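Traleo bedmaking set, README

Last edit 9 May 2021, Pak-hei Kuo

What it is: 146 clips of bedmaking work, recorded with hand-held grippers by the housekeeping crew at Partanen's Clestville site. Meant for training the linen robot at Curkholm. Please read the staff notes before you use it, not just the file list.

Tasks: pull blanket flat, fold comforter, tuck sheet corner, move pillow. 10 clips per folder, last folder is short. Failed grabs are kept in, marked "miss" in the labels file.
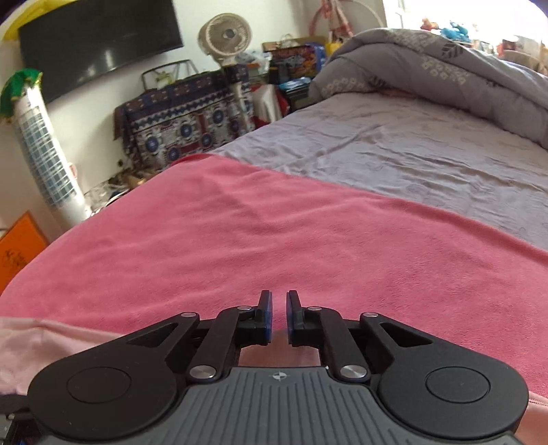 Blanket task, fingers open, coral-pink fleece on the bed. Gray comforter still heaped at the far side.

Rooms are lived in. Dont filter for tidy ones, the robot wont get tidy ones.

Staff notes
- Recording is paid time. Early on it came out of breaks, fixed now.
- Wrists got sore after long sessions. Limit is 100 grabs per person per shift.
- Plan is robot does the flat pulls, people do corners and final check. Crew asked for that split in writing, they have it.
- Two people moved to scheduling and labeling. Both say they miss the walking, one wants to go back part time. Still open.
- Clip counts are not to be used to rate anybody's speed. Names are stripped form the files.

Known problems: thin sheets under-represented, fleece over-represented. Left hand clips few. Labels for folder 3 need a second pass.

Next batch in planning, target 2,000 clips. Questions to Pak-hei.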